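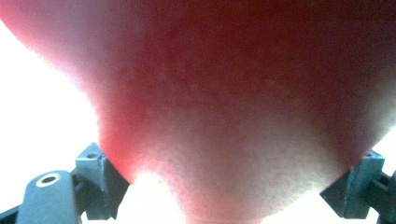 Why does a town of 4,000 people need its own salt works? Stornport has one because the road from Dukamby used to close every winter, and fish left on the dock without salt was fish thrown away.

The works sits on the flats north of the harbor. Seawater comes in through a gate at high tide and moves through 15 shallow ponds, each a little saltier than the one before. By August the last pond is thick with crystals, and the raking starts at 5 in the morning, before the wind comes up.

Most of the salt once went straight into barrels. The packing houses closed one after another, and the ponds nearly went with them. Ulladico, a small food company from up the coast, took over the lease and fixed the gate first. The old one leaked so badly that a spring tide could ruin a month of drying.

Last season the works filled 347 sacks. The year before, after a wet July, it filled 237. Rain is the main trouble, and there is not much to do about it except wait and let the fresh water off the top.

The coarse salt goes to bakeries and to Sachdeva, a pickle maker that buys most of the gray grade from the bottom of the ponds. The fine white flakes are sold at the gate in paper bags. Local cooks tend to skip the flakes - they say the gray salt is better on potatoes, and it costs less.

Visitors can walk the outer bank while raking is going on. The inner paths are clay and stay slick until noon, so boots are a good idea. The shop opens at 10 and closes when the bags run out.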